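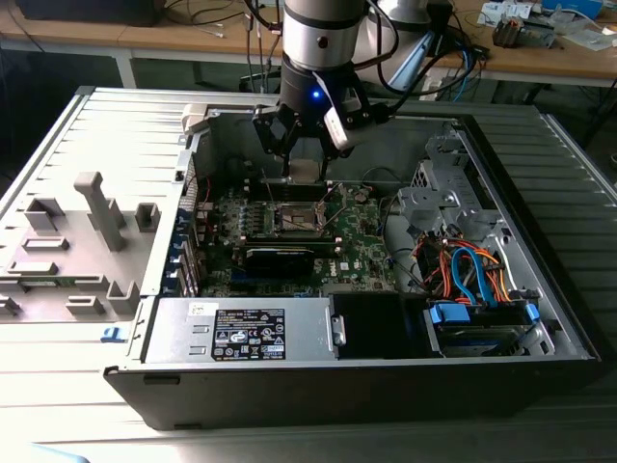 THREADS / Old computers

4 min read

Right, I have a new old computer to play with and I am far too happy about it. Thread!

1/ It's a Dell desktop tower, silver-grey metal with a black front, and it came out of the office clear-out at Boiko, where I used to do the invoices. They had a row of them under a bench with a note saying help yourself. I helped myself to one (I wanted three, I have a small flat).

2/ First job is always the same for me: lay it on its side, get it open and just have a good look before pulling anything. I love this bit. A whole little town in there – green board, silver power supply, cables, slots, the lot.

3/ The CPU socket has no heatsink on it. There's the metal frame and the little lever, right in the middle of the board. So a cooler is top of the shopping list, plus a fresh tube of thermal paste as mine has gone like old toothpaste.

4/ It does have a graphics card! Black, quite plain, plugged into the board. I wasn't expecting one in an office machine. I haven't looked up the model yet, I'm saving that for this evening with a cup of tea.

5/ Power supply is the big silver box with a label full of tiny print. Please do read yours before you buy a new card for an old machine. I once skipped that step and spent a whole January wondering why my games kept switching themselves off.

6/ And please don't open the power supply itself. Dust it from the outside, swap it if it's bad, leave the lid on. The rest of a tower is very friendly to beginners, that box is the exception.

7/ Next to it there's a black plastic fan shroud with a small silver latch. I'm very fond of a latch. The last tower I did had four different sizes of screw and I was still finding them in the rug at Easter.

8/ Budget for this one is 90 quid, all in. That has to cover the cooler, the paste, memory and a solid state drive. I've got my eye on some second-hand memory from Mernex, the little parts shop behind the bus station, who test everything and write the result on a sticker. Lovely people.

9/ Somebody always asks how much memory. I'm going for 8 gigs. It's going to be a homework and music machine in my niece's room, so that's plenty, and I can add to it later if she starts editing videos (she will start editing videos).

10/ Memory tip for first-timers: there's a notch in the stick and a bump in the slot. If they don't line up, turn the stick round. Then press evenly on both ends until it clicks. It takes more of a push than you'd think, and the first time it feels terrible!

11/ For dust I use a soft paintbrush and short puffs from an air can, holding the fan blades still with a finger. No hoover. I work on a ribbed surface at the moment, light grey, and it makes all the silver look rather smart.

12/ I've given myself 14 days to get it finished. My last rebuild, which I named Troltura (they all get names), took the best part of a winter, so we'll see. This one is going to be called Ledumska. It suits it.

13/ Next thread will be the cooler going on, and then the bit where I press the power button and hold my breath. If you've got one of these Dell towers at home, tell me what you put in yours – I'd love to steal some ideas!

Aug 4, 2019

Comments

pixelpudding: Ledumska is a brilliant name. Mine is just called "the beige one".

tinkertea: Check the cooler's mounting holes before you buy! Dell ones don't always match the standard kits. Caught me out twice.

oldfanhum: Good call on holding the fan still. Wish I'd known that years ago.

northwing_k: Which way do you fit the drive, flat or on its side? I've got one just dangling by its cable and it's been fine so far, but it bothers me.

tinkertea: @northwing_k a bit of sticky velcro, works a treat.

Contact | Copyright 2019 | Back to top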